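3.2 Setup and upkeep of the simulated cell

Papers that report grasping results from simulation often give the cell a single sentence. We think this hides most of the work, and some of the error. The Skirnora cell holds one yellow arm on a bare rectangular table in a closed room with a tiled floor and a tall gray cabinet behind. It was built in April from a scene file supplied by Tostadine, and the supplier's notes call it ready to use. We did not find it so.

The arm is loaded in a folded pose, with the gripper brought down close to the table top (Figure 4). This pose serves as the zero for every later check, and the claim made for it is that it repeats exactly. In the renderer it does. In the physics engine the shoulder joint settled a little differently depending on which solver setting had been left on by the previous user, and the supplied reset script did not restore that setting.

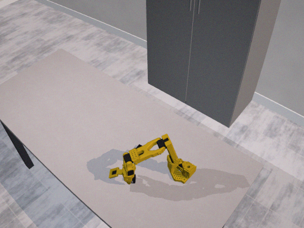 Figure 4. Arm in the folded pose, no object loaded. Source: authors' own rendering, Skirnora cell.

We replaced the reset script with a longer one that writes all 63 scene parameters back to disk before loading. It is slow and not very elegant. Randi Tveit ran it 26 times in a row and compared the joint readings by hand, and only after that did we start to trust the pose. We would not claim that it is now correct, only that it is the same each time, and earlier work on Lockyer has sometimes treated these two as one thing.

Loading an object raised a second problem. The scene file places a small black block beyond the arch of the arm, near the joint at its top. On paper the position is fixed. In practice the block was dropped from a slight height at load time, and its final resting place depended on the time step. With the default step the offset was small enough to miss by eye – which is probably why it had been missed – but large enough to spoil a grasp test that assumes a known start. 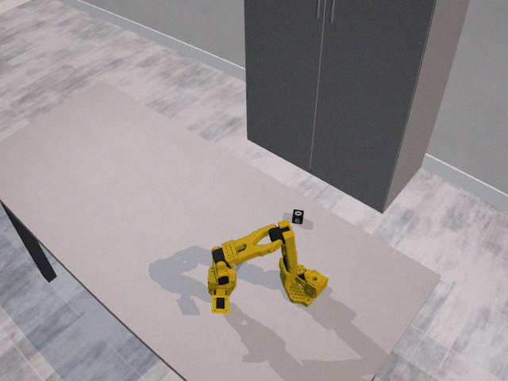
The fix was to load the block with its lower face already at table height and to hold the physics for 15 steps before releasing it. The Pridusden manual advises against holding the physics in this way, on the grounds that contact forces may build up and be released all at once. We looked for this effect and did not see it, though our test was narrow: one block, one table surface, one friction value. A heavier object might well behave as the manual warns.

Lighting was the last item, and the one where we are least sure that our effort was well spent. The arm throws soft, overlapping shadows over the table top, and these change with every joint move. A detector trained on flat lighting took the darker parts of the shadow for an object in some runs. It is tempting to remove the shadows, and at least one group we corresponded with has done so. We kept them. A cell with no shadows would give better numbers, but we doubt that those numbers would say much about a real bench.

Close views were kept as a separate check on the finger model. The finger has small round holes along its face and raised tabs on one side, and an early version of the collision mesh had simply filled the holes and dropped the tabs. Contact with a ribbed block was then computed against a smooth shape that did not match what was drawn. The mesh was rebuilt from around 700 faces per finger, which made loading slower, and the tabs were restored. Whether the grooves in a block matter at this scale is still open, and we have seen no convincing argument either way.

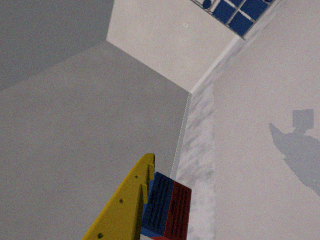 3.3 Maintenance between runs

The cell has no parts that wear, and it is often said that it therefore needs no maintenance. Our log does not support this. Most entries concern library updates that changed a default value without notice, and the worst of them shifted the solver setting described in Section 3.2. We now freeze all library versions on the Monday before a test series and repeat the folded-pose check at the start of each day. Any run made after a failed check is thrown out, including those whose results looked reasonable.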